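Operators wanted, Fultard student robotics project

The Fultard project needs six more students to drive our two-armed robot through household chores. Its name is Simon. You'll steer both arms, save each good run and label it afterwards. We have 564 runs and promised 1,075 by December, a figure agreed to in a moment of optimism. 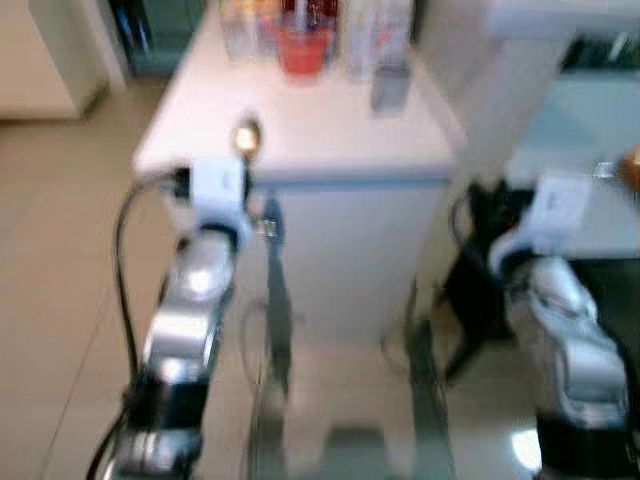 No experience needed – patience is another matter. Moving one cup across a cabinet can take longer than making the tea. Shifts are two hours, from 4 pm, and pay is a $600 honorarium per term, courtesy of Batico.

Any enrolled student may apply, whatever the program. Send a short note to the Fultard desk with your timetable and the dullest task you've ever finished. Résumés are optional and will be skimmed.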